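Section 4: Hanging the Draltier Fabric Panels

Read this section through before you open the bags. Two people can hang a three-panel set in one evening. One person can do it with a stepladder, but the center panel is heavy and should be pinned at one end before you lift the other.

4.1 Before you start

1. Check that the bags hold the panels, the clips and the spare parts card. The part number for replacement clips is 2473.
2. Wipe the top of the wall with a dry cloth. Clips slip on dust and on fresh paint. If the room has been painted recently, wait until the paint has fully cured.
3. Move lamps and heaters at least 32 inches from where the fabric will hang.
4. Unfold the panels on a clean floor and find the hemmed edge. The hemmed edge goes to the top.

Caution: Keep the fabric away from open flame, radiators and bare bulbs. Draltier fabric is treated to slow burning but it will burn.

4.2 Hanging the panels

1. Start with the center panel. Clip one upper corner, pull the hem level, then clip the other.
2. Step back and check that the hem runs level with the ceiling line. Correct it now. It is much harder to correct once the side panels are up.
3. Hang the left panel so that it overlaps the center panel by 2 inches.
4. Hang the right panel the same way.
5. Angle the side panels inward if you want to cut down on side light. In a narrow room, leave them flat.
6. Tug each panel gently at the bottom. If a clip moves, take it off, wipe the wall again and refit it.

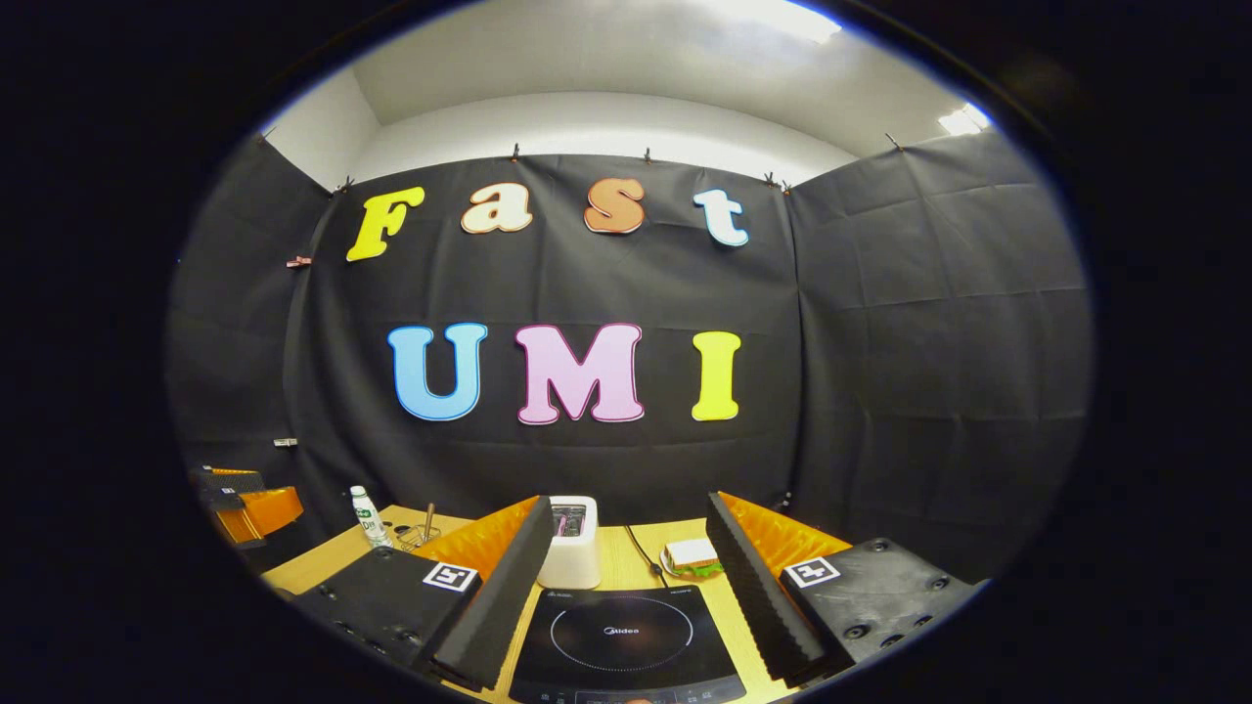 Black three-panel set, side panels angled inward, clipped along the upper edge.

Note: Fold lines are normal in new fabric. Most will drop out after a few days of hanging. Do not pull on the bottom hem to speed this up, as it stretches the weave and the panel will no longer hang straight.

4.3 Removing creases

1. Use a hand steamer on the low setting. Work from the top down and keep the steamer head moving.
2. Let each panel dry before you touch it.
3. For deep creases, take the panel down and iron it on the back through a cotton cloth. Do not iron the front.

Caution: Do not steam near outlets or light switches.

4.4 Cleaning

Brush the fabric with a soft clothes brush once a month. Panels may be machine washed in cold water with a mild detergent. Do not bleach or tumble dry. Black and navy panels should be washed separately the first time. Expect the fabric to shrink slightly in its first wash.

4.5 Using the panels with other products

The panels fit the Livero ceiling rail if you order the grommet edge. The clip edge does not fit the rail. Sollero floor stands can be used on walls that will not take clips, such as brick or textured plaster. Do not hang more than one panel from each stand.

For storage between uses, roll the panels on a cardboard tube and keep them in the bag supplied. Folded storage brings the creases back.

Go to Section 5 to fit the blackout strip.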